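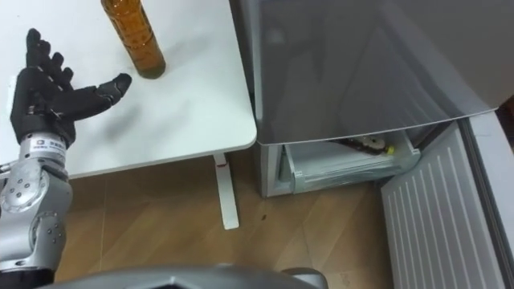 Tsegereda Tsegaye and Nattawut Ratanaporn

Chapter 5
Chores: What Can Machines Do Today?

In many homes, putting the food away takes a few minutes and almost no thought. A person carries a bottle to the refrigerator, opens the door, moves one or two packages and finds a free place. For a robot, every part of this work is a separate problem. The bottle on the white table must be found and held with the right force. The drawer of the freezer must be pulled in a straight line. A drawer made of clear plastic is also difficult to see, and a glossy door shows reflections that a vision program can take for real objects.

A hand with five fingers does not solve these problems by itself. It gives the machine more ways to hold a thing, but the program must still choose one of them.

In this chapter we ask how far the machines have come. We begin with a kitchen trial at Lilon, where Mylene Dizon and her students gave a robot 200 attempts at one task: to take a bottle from a table and place it in a refrigerator. Dizon counted an attempt as finished only when the door was closed again. Many teams stop counting earlier, and for this reason the results of different laboratories are hard to compare (see page 296).

Section 5.2 moves to the shop floor. At the Pindlow packing plant the boxes have only 4 sizes and always arrive from the same side. The work looks heavier than kitchen work, yet it was given to machines many years before. The reader should think about why this is so before going on.

Words to know in this chapter: grasp, reach, contact force, clutter, recovery.

5.1 The Refrigerator Task

We first divide the task into steps, from the view of the robot. Before the arm moves at all, the program needs to know where the bottle stands and how much space there is for the fingers to close.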